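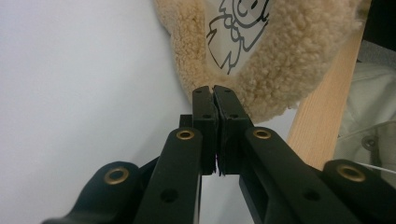

Tongs

Tongs are a gripping tool made of two arms joined at one end or somewhere along their length, and I use some kind of them nearly every day. I started this page for the Prendix home wiki after finding that our old entry was two lines long and mostly about salad.

Types

The way I sort them, it comes down to where the joint is. Spring tongs bend at the far end and open by themselves when you let go - sugar tongs and most toast tongs work that way. Pivot tongs cross over like scissors, so you squeeze the handles to close the tips. Blacksmiths use the pivot kind, with long handles (mine are 20 inches) and short jaws shaped to fit the bar they're holding. A jaw made for flat stock will let a round bar roll, which I learned on my first evening at the Magagula forge class.

Kitchen tongs

I'd start with a 12-inch pair and skip the tiny ones, unless you serve a lot of olives. Scalloped metal tips are great on steak and rough on fish. Silicone tips are kinder to coated pans, but check the label for a heat limit. My Tralport pair has a pull tab that locks it shut for the drawer, and I love that tab more than I should!

Care

Wash them open, and get a brush into the hinge. Steel forge tongs can get a light wipe of oil before they're put away. If the rivet gets stiff, work the handles back and forth with a drop of oil on it before you reach for a hammer.

See also: Pliers, Tweezers, Fire irons

Last edited 13/08/2021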